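# Gevitz 20 Home Router

The Gevitz 20 is a broadband router for people who have never once logged in to their broadband router. We make no judgement. We've met our own relatives.

Most routers leave the factory with the same admin password as every other router on the pallet, and most of them still have it the day they go to the tip. The Gevitz 20 won't connect to the internet until you've set one of your own. It will also refuse "password", "password1" and the name of your network typed backwards, which we added after the May trial.

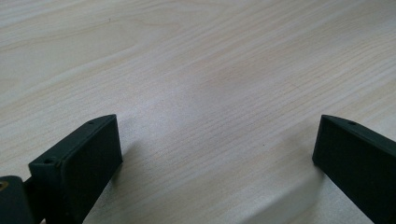 Remote management is off. You can switch it on, but the setting is three menus down and asks whether you're sure, then asks again in a slightly hurt tone. If your provider needs to get in to fix something, you can open the door to them for an hour, after which it shuts by itself.

## Updates

Security fixes are fetched overnight and installed at a time you choose. The default is four in the morning. Teenagers have complained about this, and you can change it to suit them, or leave it.

Each update is signed by Praltitz and checked by the router before it goes anywhere near the memory. If the check fails, the router carries on with the version it has and puts an amber light on the front. The amber light is quite bright. A bit of tape will cover it, but please read the message first.

We'll supply fixes for seven years from the day you buy it. The date is printed on your receipt and shown on the router's status page, so there's no need to ring us and ask, although people do.

## What's in the box

- Gevitz 20 router
- Power supply with UK plug
- Network cable, grey, shorter than you'd like
- Phone line filter
- Setup card, one side of it in English and the other side also in English but larger
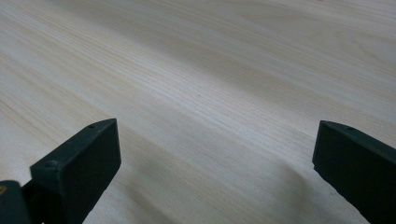 ## Specification

| | |
|---|---|
| Broadband | ADSL2+ and VDSL2 |
| Wireless | 2.4 GHz and 5 GHz |
| Network sockets | Four |
| Guest network | Yes, kept apart from your own |
| Firewall | On, and stays on after a restart |
| Weight | 300 g |
| Wall mounting | Two screws, not supplied |
| Part number | 2078 |

## Add-ons

**Priltilent** is our filter for the gadgets you've forgotten you own. It gives each one its own list of places it may talk to, and tells you when the doorbell starts chatting to somewhere it shouldn't. Included for the first year, then £20 a year. The router works perfectly well without it, and our sales department would rather we'd left that sentence out.

**Shemweta** is the phone app. It shows what's connected and lets you turn things off, including other people. You don't need it for setup; a browser will do.

## Price and delivery

£114 including VAT. Delivery is free to mainland UK addresses and takes three working days, or four if the courier can't find the door. Returns are accepted within 30 days. Please do a factory reset before sending yours back, as we'd rather not know what you called your Wi-Fi.

Page last changed Wednesday, August 29, 2018, to correct the number of screws.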